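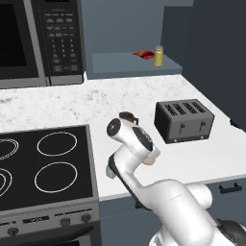 11 December 2024
By the Cultero newsletter team

Counting the river at Marndale

Ask the woman who runs the river records at Marndale what she does all day and she laughs. "I read other people's thermometers," she says. Then she's off, pulling up one chart after another, and it's very hard not to get swept along with her.

The records belong to Cultero, a small environmental monitoring group that looks after 77 measuring points along the river and the streams that feed it. Each one logs water temperature, depth and flow. The oldest notes are in pencil, in a ledger kept by the old mill, and she has spent a good part of this year typing them up.

"People think the old stuff must be rubbish," she says. "It isn't! Whoever kept that ledger was far tidier than I am. There's a reading nearly every morning, and if it was missed they wrote down why. One says 'bridge flooded, could not cross', and that tells me more about that day than a number would."

She has entered 3,825 of the mill readings so far. Once they've been checked they will sit next to the modern ones, and then comes the bit she is really looking forward to, which is seeing how the summer water temperatures compare.

"I've got my suspicions, of course I have. The warm spells look longer to me, and they seem to start earlier. But I'm not putting that in a report until the checking's done. The ledger was taken from the bank in the shade and our loggers sit mid-channel, so you've got to sort that out first or you're comparing two different rivers."

That sorting out has been shared with Higuchi, a consultancy she speaks of with real warmth. Their hydrologist came up in November and stood at the mill with an ordinary glass thermometer, taking bank readings to set against the nearest logger. They managed 112 pairs before the rain got too heavy.

"It was freezing and I loved every minute," she says. "You never get to do that. You sit with a spreadsheet for months and then you're in waders, shouting numbers at somebody over the noise of the weir."
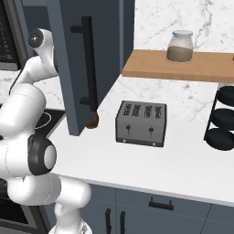 What the fish are telling them

Temperature matters to her mostly for what lives in the water. Trout need it cool and full of oxygen, and on the hottest afternoons they crowd into a handful of deep, shaded pools. Pokell, the landowners' trust upstream, has planted 756 alders and willows on the most open stretch to try to make more of that shade.

Will it work? "Ask me in ten years," she says. "They're little sticks at the moment, some of them you'd trip over. But there's a bend below the ford where the old alders were never cleared, and our logger there runs cooler than the ones either side every single summer. So I'm hopeful. I'm very hopeful."

She would like the finished record to be open to anybody who wants it, from schools to anglers, with the margin notes left in. A first batch should be ready in spring. Before then there is one more ledger to get through, and its first forty pages are stuck together.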